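Pressing and Late Goals in a Youth Football Team
Project report, Sports Studies, Edvin Rønning and Shiuli Mridha

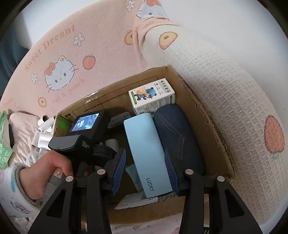
Our question was simple: does a team that presses high in the first half concede more goals in the last 20 minutes? We followed the under-17 girls of Holtusia through seven league matches in the spring. The coach, Ingegerd Sjöberg, allowed us to sit behind the bench and make notes.

We defined a press as a moment when at least four players run toward the ball in the opponent's half. One of us called out the presses and the other one wrote them down with the minute. In total we have 2,498 lines of notes, including passes and throw-ins.

The result is not so clear as we hoped. In the two matches with most pressing, Holtusia conceded late both times. But against Caloveck in May they pressed almost the same amount and kept a clean sheet. Edith Flores played in central midfield that day, and she slows the game down very well when the team is leading.

A weak point of our method is the substitutions. We did not write down when fresh players came in, so we can not separate tired legs from other reasons. Our teacher Åsmund Holmgren remarked on this already in the first draft, and we agree with him. The table with all matches is in Appendix 1.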